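Kulen, un mes de sutura teleoperada: mucho hilo y pocas conclusiones

2/9/19

Llevo años oyendo que el siguiente robot aprenderá a coser mirando a un cirujano. El paquete Kulen, de Dorlow, promete algo más modesto: un programa de grabación, una consola de mando a distancia y una caja de almohadillas de tejido sintético para que una persona le enseñe al robot, punto por punto, cómo se cierra una herida. Lo usamos durante todo agosto en el laboratorio y grabamos 99 demostraciones. Compré la licencia con dudas y las conservo casi todas.

Empiezo por lo que funciona. La consola responde bien, los pedales están donde uno los espera y el movimiento fino se traslada a las pinzas sin temblor apreciable. Javiera Palma, que hizo la mayor parte de las tomas, necesitó una tarde para acostumbrarse a no sentir la tensión del hilo. El primer nudo de cada almohadilla suele salir limpio. El problema viene con el segundo, cuando hay que volver a colocar la aguja con un nudo ya puesto al lado y un hilo largo dando vueltas por encima.
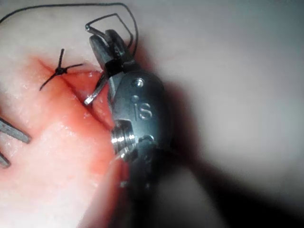

La aguja curva en las pinzas, junto a un punto ya anudado.

El manual recomienda 60 demostraciones para que el sistema «capte la tarea». No dice qué tarea. ¿Clavar la aguja? ¿Pasarla de una pinza a otra? ¿Anudar? Son gestos muy distintos, y Kulen los guarda todos en el mismo archivo si el operador no se acuerda de marcar los cortes. Nosotros nos olvidamos más de una vez. Luego hay que abrir la grabación y poner las marcas a mano con un editor que parece hecho en un fin de semana, con una barra de tiempo diminuta y sin forma de deshacer el último cambio.

Las almohadillas merecen un párrafo. Vienen de Horgan, se venden aparte y salen caras para lo que duran. La textura está conseguida y el corte se abre de manera creíble, pero el fluido rojo se extiende a los dos lados de la incisión y, para quien tiene que anotar dónde está el borde, es un incordio. Con el líquido encima, dos anotadores pueden discutir un buen rato por un milímetro.

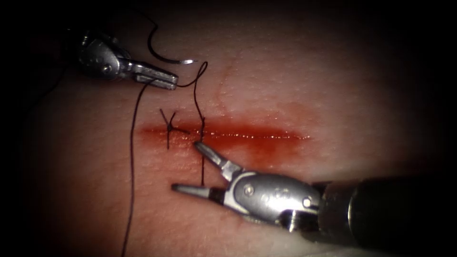

Lo que más me preocupa es el hilo. Un instrumento de metal tiene una posición y unos ángulos, y Kulen los registra sin quejarse. El hilo no tiene nada de eso. Cuelga, se enrosca, se cruza con lo que encuentra, y el programa lo deja enteramente en manos de las cámaras. En una toma cualquiera hay una hebra que atraviesa la herida sin anudar, un bucle que sube hasta las pinzas y un cabo largo que baja por la almohadilla al otro lado del nudo terminado. El operador sabe cuál de los tres tramos importa en ese momento. En los datos no queda constancia de que lo sepa. Pregunté a Dorlow si pensaban añadir alguna etiqueta para esto y me respondieron con un enlace a la página de precios.

Tampoco me convence la forma de puntuar las demostraciones. Al cerrar cada una, el programa le asigna una nota de calidad que depende, hasta donde he podido averiguar, de la duración y de la suavidad de la trayectoria. Una toma de Javiera en la que se detuvo a pensar, recolocó la aguja e hizo un nudo impecable sacó un 44. Otra mía, rápida y bastante fea, quedó muy por encima. Si alguien filtra por esa nota antes de entrenar - y el asistente de exportación lo propone por defecto - se quedará con las prisas y tirará las correcciones, que a mi juicio son lo más valioso que puede enseñar una persona.

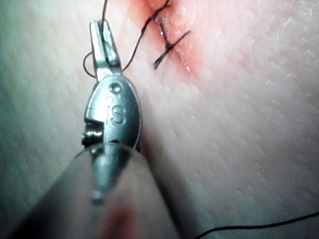
La nota se puede desactivar, eso sí, en un submenú de la exportación. El formato de salida es abierto y las vistas de las cámaras llegan sincronizadas, cosa que no puedo decir de Skundiser, el programa que usábamos antes y que perdía fotogramas en cuanto se llenaba el disco. En eso Kulen gana con claridad.

¿Y aprende el robot? Con nuestras tomas entrenamos un modelo sencillo que se acerca a la herida con la aguja en un ángulo razonable. Del nudo, ni rastro. No culpo solo al paquete: son pocas demostraciones y dos operadores con manías diferentes. Pero el folleto enseña el nudo, y quien pague los 3,737 de la licencia anual va a esperar un nudo.

Lo recomiendo para grabar, con la nota apagada y una persona paciente para las marcas. Para lo demás esperaría a la próxima versión y pediría una demostración en directo, con el hilo que use uno en su propio laboratorio.

Comentarios (3)

Gisela Zúñiga
Nos pasó lo mismo con la puntuación. Acabamos exportando todo y revisando a ojo. ¿Probasteis a grabar el paso de aguja y el nudo como tareas separadas desde el principio? A nosotros nos ahorró bastante edición.

hilo_negro
El editor de marcas sí tiene deshacer, pero solo con el teclado y antes de guardar. No está en el manual.

Javiera Palma
Gisela, lo hicimos así en la última tanda y mejoró. Lo malo es que el nudo empieza con el hilo donde lo dejó el paso anterior, así que hay que preparar la almohadilla igualmente. Y gracias por lo del teclado, lo pruebo mañana.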